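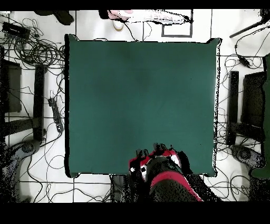 Tarp or bivy for a first solo overnight?

mosskicker
Doing my first solo in July, two nights, pine woods mostly, one bit along a lake. Been out plenty with my brother but he has the tent and he's not coming. Do I buy a bivy bag or just go tarp + groundsheet? Budget 126 all in, already have a decent sleeping bag and a foam pad. Highest point on the route is 2,271 feet so not exactly alpine.

Dont want to carry a ton. Also don't want to be eaten alive.

hollowbirch
Tarp. Not even close. Ten by ten, four corner ties, a ridgeline, done. You can sit up, cook at the edge, change your socks. In a bivy you lie there like a burrito waiting for it to be morning.

Spend what's left on a head net.

Tannerville
Disagree. First solo, he's going to be nervous and tired and it'll be getting dark, and now he has to pitch a tarp right. Bivy you unroll. Thats it. Learn the tarp in the yard over a few weekends, then take it.

hollowbirch
He's been out plenty, he said so.

Tannerville
With someone else's tent.

mosskicker
Ok fair, I have pitched a tarp maybe twice. Both times my brother redid my knots.

old_fen
What knots? You need three. Bowline or anything fixed for the first tree, trucker's hitch for the other, taut-line for the corners. Practice till you can do them with cold hands. Stick them in ice water for a minute and try it, sounds dumb, works.

Bugs near a lake in July are the real issue imo. Tarp alone = no sleep. I use a Landska mesh inner under mine, weighs 488 grams on my kitchen scale with the cord. Not cheap new, but they come up used.

pebbleanne
Seconding the mesh. I did one night by a pond with only a head net and my wrists looked like bubble wrap after.

Also camp AWAY from the water. Uphill a bit. Less bugs, less damp, and the cold air doesn't settle on you. My bag was soaked on the outside the one time I slept right on the shore, no rain at all.

Tannerville
^ this. Condensation though is why people hate bivies, I'll admit it. Leave the hood open and it's ok. Close it all the way and you wake up clammy.

hollowbirch
So he's supposed to leave it open, in July, by a lake. With the mosquitoes.

Tannerville
Some have a mesh panel?? Mine does. It's a Staltoleo, older one, had it years.

rikhollis
Took the two day shelter class with Luuk Willems last spring and his take was pitch low, pitch early, and stop walking while you still have two hours of light. Changed how I do things more than any gear did. Most of my bad nights were from walking too late and grabbing the first flat spot. Flat spot is usually flat cause thats where the water goes.

He also had us look up before anything else. Dead limbs. I never used to.

old_fen
Looking up, yes. Number one rule in pine.

Rik is he still running those? Heard he'd cut back.

rikhollis
Still going, smaller groups. Mine was 22 people which was too many tbh, lot of standing around waiting for a turn with the saw.

mosskicker
Lots of good stuff, thanks. So leaning tarp + mesh inner. Is there one in budget? Found a Bikico tarp used for 60, no idea on the brand. Seller says "a few pinholes"

pebbleanne
Pinholes are fine, dab of seam sealer each side. Ask for a photo of the tie-outs though. If the stitching's pulling at the corners walk away.

hollowbirch
Had a Bikico. Fabric good, the cord it comes with is garbage, goes slack the second it gets damp. Replace it. Otherwise buy it.

Tannerville
Leemans one is better if you can find it, more tie-outs. But for 60 sure.

And do a night in the yard first. Please. In the rain if you get any.

mosskicker
Will do. My yard's tiny but there's a fence and one tree so should be able to rig something.

old_fen
Fence post works. Keep the ridgeline chest high or lower, everybody goes too high at first and the rain blows in sideways.

And tell your brother your route and when to expect you, on paper. Including where you parked.

mosskicker
Already on it, he wants a text every night too lol. Not sure theres signal at the lake

pebbleanne
Then agree on a time on the last day and skip the texts. Otherwise he'll be calling people at 9 pm over a dead battery. My sister did that to me.

mosskicker
Good point. Messaged the seller, picking it up after work if the corners look ok. Will post how the yard night goes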